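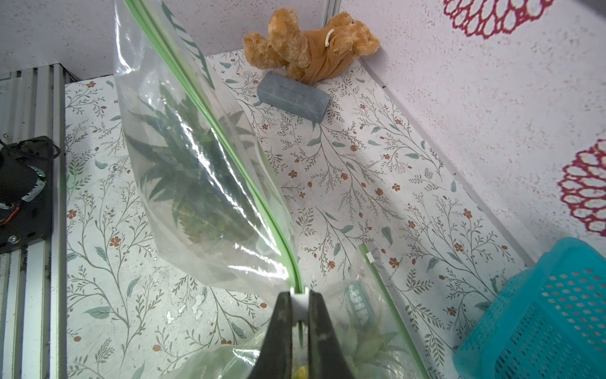
Notebook, September, evening: Skidulness, second watch

Watched Skidulness again tonight, start to finish this time, with the lights off and the phone in the other room. I wanted to get my notes down while it's all still fresh, because last time I waited until morning and half of it had gone soft on me. Anyone picking up the Candero film series after me is welcome to these, messy as they are!

The opening still gets me. It's a good 6 minutes before anyone says a word, just the brothers loading the truck and that awful radio cutting in and out, and by the time Meesuk slams the tailgate you know exactly who's been doing all the work in that family. I'd forgotten how funny she is (the business with the motel key, I laughed out loud all by myself on the couch).

The middle sags, I'm sorry to say. The courtroom stretch could lose a scene or two, and I kept wishing we were back on the road with Meesuk. I did like the music better on a second go, though. I'd written it off as too sweet, and there's a sour little clarinet line under it that I'd missed completely.

For the series: the house holds 232, and we sold 200 for Caver in the same slot, so I'd feel all right putting this one up on the big screen. Still need to ask about the print and whether the subtitles are the old ones or the new ones. The old ones call the uncle a cousin, and that makes a mess of the whole last act.

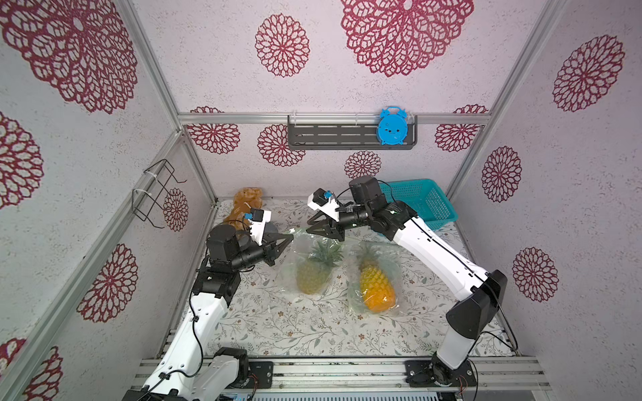 Miroslava Vaněk read this over and thinks I'm being much too hard on the courtroom scenes. She says the judge's long pause is the best acting in the picture, and that if I cut anything it should be the motel, key and all. She would also run it before Caver, so people come to the quieter film first and still have some patience left in them.

Well, I'd hate to lose the motel, but she may have a point about the order. I'll watch the judge again before I write the program note, and I've asked her for a paragraph of her own to go next to mine.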